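Zinness handheld gripper kit, anybody paid for one?

benchgoblin
Looking at the Zinness pair, two handheld grippers for recording demos you feed to an arm later. Nurngate has it at $1,000 with cables. The page says "effortless." My wrists would like a second opinion.

torque_wench
Bought in March. Jaws are fine, software is a cry for help. It lost 4 of my first 101 recordings and thanked me each time.

oldservo
For that money get the Dufour. One gripper, sure, but it weighs less and the manual was written by somebody who had met a gripper.

torque_wench
One gripper is no use if you want to steady a thing and pull on it too. Drawers are my whole project.

oldservo
Or bolt the thing down.

torque_wench
Then the robot learns that everything in life is bolted down. Small parts today:

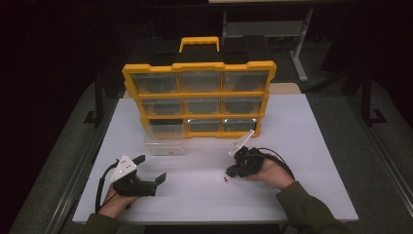 One drawer out, red bit on the table, both Zinness grippers in hand.

benchgoblin
OK, that's pretty much my use case. Is the cable as annoying as it looks?

torque_wench
Yes. Route it over your hand and learn to live with it.

oldservo
Still say Dufour.

Comments (2)
mjk_167: Does it work with Zindudis software?
pelican: Badly.

Contact us | © 2021 Gripper Bench Forum | Back to top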